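Paper for everyday printing: Allent 92 copy paper

By Linnea Forsberg
16 Jan 2023
3 min read
36 shares

Allent 92 is a plain white office paper made for laser printers, copiers and multifunction machines. It comes in A4 only. The 92 in the name is the whiteness grade we use across the Allent range, so if you have bought Allent card or envelopes before, the colour will match.

We have stocked it at our Dedthorpe warehouse since September, when it replaced the old Ekström office sheet. The new paper is slightly smoother on both sides and a little stiffer. Customers who print double-sided asked for that. The price per carton has stayed the same.

What it suits

Letters, invoices, school worksheets, drafts and reports. It takes toner evenly and will handle light use of colour. It is not a photo paper and we don't recommend it for full-page colour images. For those, look at Trimix Silk, order code 1244.

Storage

Keep reams wrapped and lying flat until you need them. Don't stand them on end or leave them on a concrete floor. If the paper has come in from a cold garage or van, leave it in the room overnight before opening. Once a ream is open, fold the wrapper back over what's left.

Loading

Fan the stack, square it on a table and put it in the tray with the seam side of the wrapper facing the way your printer manual says. Slide the guides in until they just touch the paper. If they are too tight the sheets will bow, and if they are too loose the page will print crooked. 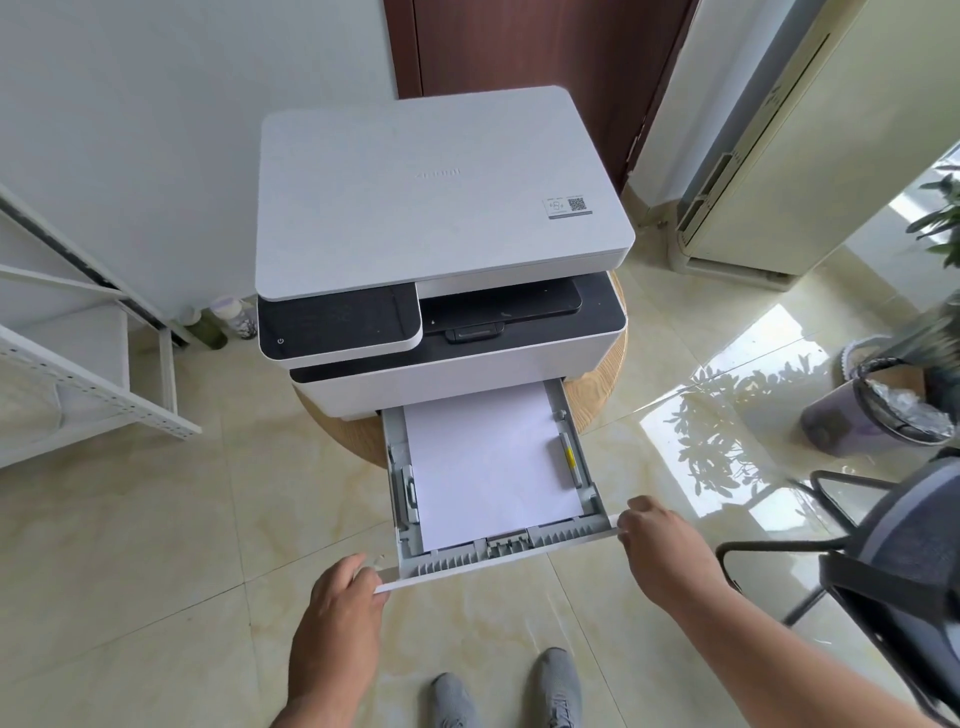

Paper tray pulled out, with the stack between the side guides.

Don't fill past the line marked in your tray. When topping up, take out the remaining sheets first and square the old and new together.

Ordering

Sold by the ream or by the carton. Orders placed before noon leave Dedthorpe the same day. For school and office accounts, or to ask for a sample pack, contact Borghild Eide at the trade counter. Sample packs are free and hold enough sheets to try in a couple of machines.

3 comments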